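Section 5: Setting Up Your Pantry Shelf Kit

You have the Cliltell rails on the wall and the brackets are tight, so the hard part is behind you. Now comes the fun bit – turning a bare set of shelves into a pantry where you can find the soup without moving six other things first! Clear a good stretch of tabletop before you start, and get everything out where you can see it.

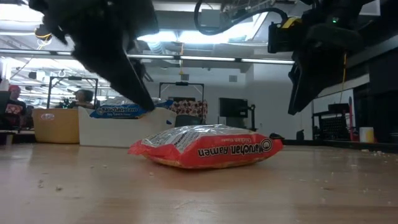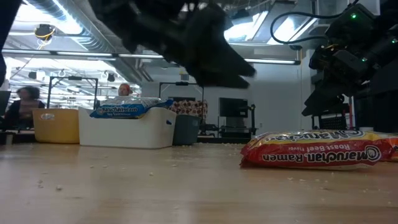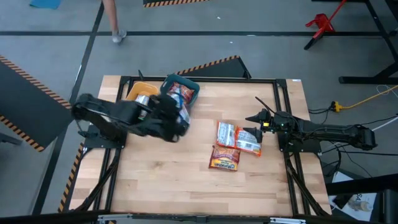
Fig. 5-1. Tabletop during a sort. First picture: a ramen package. Second: noodle crumbs on the wood. Third: teal basket and orange-yellow bin.

5.1 Sort the food

1. Take everything out of the old cupboard. Yes, everything, including the packets that have slid down the back.
2. Check dates as you go. Anything past its date goes in the trash or the compost.
3. Make groups that match how you cook. Noodles and rice together is a favorite of ours, but if you always reach for noodles and broth at the same time, put those together instead.
4. Sweep up crumbs before you load a single shelf. A dry brush first, then a damp cloth.

Note: Soft packages split more easily than you'd think. If one has opened at the seam, tip what's left into a jar with a tight lid.

5.2 Place the shelves

1. Start with the lowest shelf. Hook the back edge into the rail slots, then lower the front until you hear both clips snap.
2. Set the next shelf 34 cm above it. This is the tall space, and it takes cereal boxes and big oil bottles standing up (such a relief if you have been laying them on their sides for years).
3. Space the other shelves to suit your cans and jars. Leave enough room to get your hand in over the top.
4. Push down on each shelf, left side and right side. It should not rock.

CAUTION: Never load a shelf with only one clip closed. It may feel steady when empty and still drop at one end under weight.

5.3 Load the shelves

1. Put cans and glass on the lowest shelf.
2. Light packets go up high, in baskets or bins. Stand them on edge like files – you will see every flavor at a glance.
3. Slide the four Lauritsen dividers in last and move them until each group has its own space.
4. Label the front of each bin. Pencil on masking tape is fine for the first few weeks, and it lets you change your mind.

Note: The Drornthorpe door rack (part 699, sold separately) fits any door that opens fully. It's great for spice jars and drink mixes. Do not hang it on a folding door.

5.4 Check after the first week

1. Press each clip again with your thumb.
2. Look at the wall screws. If one has worked loose, unload that side before you tighten it.
3. Move whatever has been annoying you! The shelves lift out and snap back in without tools, so try a new height whenever you like.

If a clip is cracked or missing, stop using that shelf and order a clip set from Skerkumden parts service. Have the number from the sticker under the lowest shelf ready.

Guide revised November 2024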